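Week 2: Reading a New Play Out Loud

Welcome back, everybody! I so enjoyed our first meeting, and I hope you've all had a chance to sit down with Peixoto, our workshop script for the term (78 pages, and they go fast once the ferry scene gets going). Please bring a pencil, since the pages will change on you. 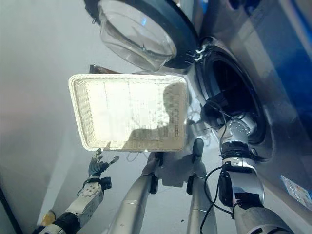 What a staged reading is for

A reading lets the writer hear the play before anyone builds a thing. Whoever reads stage directions matters more than you'd think, so read them plainly and a touch slower than feels right. 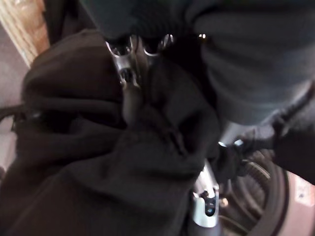
Listen for where the room goes quiet, too, and jot down the page number. Our July reading at the Zudmont seats 115, and a house that size will tell you plenty if you let it.

For next time: reread Act 2 and mark every pause.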